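Swapping the processor in an old desktop tower

I put this job off for months, and then it took me less time than a film. If you've got a tired old tower and a better chip for it, have a go!

1. Clear some space

Unplug everything, hold the power button for a few seconds, then lay the case on its side and take the panel off. Touch bare metal before you touch anything else.

2. Get the old chip out

Unclip the cooler's plug and undo its screws a bit at a time, going corner to corner. If it's stuck, twist gently – never yank. Then push the little lever down and out, swing the bracket up and lift the chip straight out by its edges.
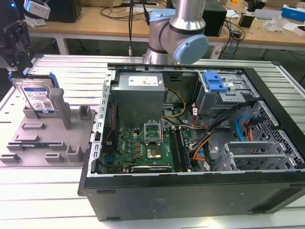
3. Look, but don't touch

With the bracket up on this Dell board you can see the gold contacts, and they really don't like fingers (or sleeves, as I learnt on my last one). I also nudge the power cables well away from the socket at this point.

4. Drop the new one in

Match the notches, let it sit down under its own weight and close the bracket. Add a small blob of paste, then the cooler. My friend Necati swears by spreading his paste with an old card, but I don't bother.

5. Switch on

Plug the cooler back in and start it up before you refit the panel. Mine sat on a black screen for nearly 2 minutes the first time, so go and put the kettle on.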